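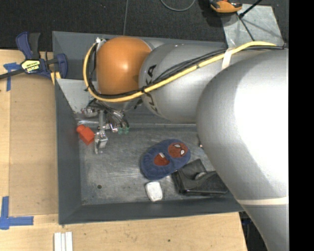

4. Setting up the stock list

This section applies to the Clumen stockroom program as installed at the Prelarby and Rosales stores. Users at Jinonton should follow the separate guide kept at the issue desk.

4.1 Before you start

The stock list may be changed only by staff with a supervisor login. Changes made after 16:00 do not appear on the printed sheets until the next morning.

4.2 Adding a new item

1. Open the Stock menu and choose New Item.
2. Enter the item code. Codes may have up to 14 characters, with no spaces.
3. Enter a short name. Only the first 15 characters are printed on shelf labels.
4. Choose the store and the shelf from the two lists.
5. Enter the lowest quantity to be held. When stock falls below this figure, the item is added to the reorder sheet.
6. Press Save and wait for the item number to appear.

Note: Item numbers are given out by the program and cannot be changed. An item entered by mistake should be marked Closed – it cannot be deleted.

Caution: Do not press Save twice. A second press creates a second item with the same code, and both must then be closed by a supervisor.

4.3 Printing labels

1. Tick the items required.
2. Choose Print Labels and check the preview.
3. Load the label roll with the printed side facing up.

If the printer shows error 489, open the cover, reseat the roll and choose Resume. Labels already printed are not repeated.

For moving items between stores, see section 5.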